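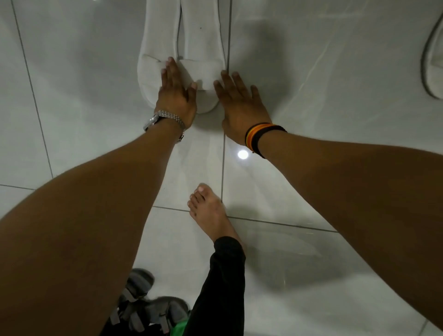
Slide 1. Slippers task, both hands on the pair, white tile.

Speaker notes, home arm build, 2021-05-15

Leave slide 1 up while people sit down. Say what the build is: two arms on a wheeled base, put together in the Collitz shared workshop, meant to tidy footwear in a hallway. Arms are the Virkow kit with the stock shoulder joints. Controller is a Disovon board. Skip the wiring history unless asked.

Start with the task. Two slippers side by side, toe ends lined up. A person does it with flat hands and hardly any grip. Point at the fingers spread over the straps. Our first plan was to pinch each slipper by the edge and place it. Soft fabric folds under a pinch, and the heel swings out. Pushing with a flat pad was the better method, so we changed the end pieces in April.

Slide 2, floor. Gloss tile gives bright reflections, and the depth reading drops out over them. White slipper on white tile is also poor for edge finding. The thin darker rim around the sole is the most useful line we have. Grout lines get picked up as edges too. Mask them before the fit, not after.

Slide 3, numbers. 3,151 frames labelled by hand, nearly 3,000 kept after removing blurred ones. Labels are outline and toe direction only. State that sandals are a separate class and the model is still weak on them, mostly where straps overlap.

Slide 4, force. Pad pressure is set by motor current. Too low and the pad slides over the fabric. Too high and the base rolls back. Brakes on the rear wheels fixed the second fault. Show the Stetsiuk bracket drawing here, mention the 3 mm shim.

Slide 5, open items. Backlash in the left wrist. Third slipper in view confuses the pairing step. Cable strain at the elbow.

Allow 2 minutes for the clip, then questions. Parts list is on the workshop drive.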